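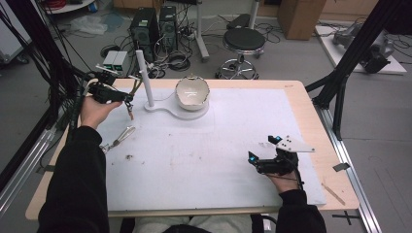 Questions from the staff about the hand gripper stations

Zaris Tableware, finishing and packing hall
Last changed: 8 September 2023

Since the spring meeting I received many questions about the new stations, by mail and in the canteen. I collected them on this page with the answers we have today. Where we do not have an answer yet, I wrote so. If your question is missing, please write to me or put a note in the box next to the time clock.

Tekle Wubshet, production planning

ABOUT THE WORK

What do people do at the stations?

They sit at a table with a gripper in each hand and do small handling tasks with tableware and simple tools. The movements are recorded. Later the recordings are used to teach the robot arms how such a task is done by a person who knows it. One task is repeated many times, with small changes in where the things are placed at the start.

Why do we not simply use our own hands?

The robot does not have our hands. If you lift a bowl with five fingers, the robot can learn little from it, for it has only two. With the gripper you are limited in the same way as the robot is, and you find a way to do the task anyway. This is the knowledge we want to record.

Is it difficult?

The first two days are slow for everybody. You want to turn the wrist as you do with your fingers, and the gripper does not follow. After the first week most colleagues said that they do not think about it any more. Hawi Alemayehu from glazing was the first to try it and she is glad to show you. Ask her before you ask me, she is better at it.

Which tasks come next?

Until December we stay with bowls: taking a bowl, placing it on a stand, taking it off again. Plates and cups with handles come after. We planned to start the cups earlier, but the handle is harder than we thought and the first recordings could not be used.

Do the bowls have to be perfect?

No. We take second-quality bowls from our own production, also with an uneven rim. A robot that knows only perfect bowls will have trouble in the sorting area, where half of its work will be with the others. Please do not bring pieces from the first-quality shelf to the stations.

What is the white panel with black dots on the gripper?

It is a marker. Please do not cover it with your sleeve or with tape, do not clean it with solvent, and do not stick anything on it. If a marker is scratched, bring the gripper to Trygve Bakke and take a spare one.

ABOUT JOBS AND PAY

Will the robots replace the packing team?

This is the question I received most often, so I try to answer it completely. The plan which was agreed with the staff council says that no permanent contract will end because of this project before the end of next year. The robots will first take over the night placing on the drying racks. For this shift we could not find enough people for a long time, and the colleagues who do it now have asked to change.

What happens after next year I cannot promise. The council will negotiate again, and the result will be written on this page.

What happens to the night shift people?

There are 9 colleagues in the night placing. Each of them has a talk with Asnakech Gebremichael from personnel before any change of shift. They can choose the day packing, the quality check, or the stations. Two have already moved to the stations and one to the quality check.

I will lose the night supplement. Is there something for this?

Yes. The supplement is paid further for six months after the change, and then it goes down in two steps. The exact table is with Asnakech. Please ask her for your own case and do not trust what is said in the canteen, also when it is said by me.

Do I get more money for working at a station?

You keep your present pay group. After the training you receive a monthly allowance, the same for everybody. It does not depend on how many recordings you make. Some of you asked for a bonus per recording. We discussed it and decided against it, for we do not want people to hurry.

Can I refuse?

Yes. The work at the stations is voluntary. You do not need to give a reason, and it is not written in your file.

ABOUT HEALTH AND WORKING TIME

How long is one turn?

Forty minutes with the grippers, then a break or other work for at least twenty minutes. Nobody should do more than four turns in a day. The grippers are not heavy, but you hold them up in front of you, and the shoulders feel it in the evening.

My wrist hurts. What should I do?

Stop, and tell your shift leader on the same day. Do not finish the turn first. There is a thinner grip for smaller hands, and the cable can be laid in another way if it pulls on your arm. Very often the height of the chair is the problem. The forearm should be level when the gripper is over the mat.

Can I listen to music?

With one earphone, yes. You must be able to hear when somebody calls you.

ABOUT THE RECORDINGS

Am I visible in the recordings?

Your hands, your sleeves and a part of your lap can be visible. If somebody walks behind the table, this person can also be in it. If you notice that a face was recorded, say it and the recording will be deleted. There is no sound.

Does my shift leader see how fast I am?

No. The recordings are stored with a station number and without a name. The agreement with the council forbids to use them for judging a person, and Rimantas Dambrauskienė from the council has the right to check this at any time. She has done it one time without telling us before, and this is how it should be.

Who receives the recordings?

Our own technical group and Grovach, who builds the arms. Grovach may use them only for our project. It is written in section 14 of the contract, and you can read this section in the council office.

What happens to a recording if I drop the bowl?

Keep it. Press stop, mark it as failed, and begin again. Failed recordings are useful too, and you do not have to explain them or pay for the bowl.

PRACTICAL THINGS

Who cleans the table?

The person who finishes the turn. Small bits from broken glaze collect on the mat, and they should be brushed off before the next person sits down. Tools go back in the drawer. Please do not move the stand, its position is measured.

May I put my bag behind the station?

Please use the lockers. There are computers and loose cables on the floor behind the tables, and one cable was already pulled out by a bag. We know that the cables need a better solution. A channel for them is ordered.

The lights on my gripper are not on. Can I still work?

No. Put it on the charging shelf and call Trygve, extension 678. Please do not open it yourself.

How can I apply?

Fill in the yellow form at the personnel office. The training takes three half days and counts as working time. The next group has six places, and two of them are reserved for the night shift. If there are more applications than places, the date on your form decides.

Can my family come and see it?

On the open day, yes. On normal days we cannot allow visitors in the hall, I am sorry.

Questions still without an answer: parking for the late turn, stations in the Bikwood building, and the allowance for colleagues who work part time. I will add them when I know more.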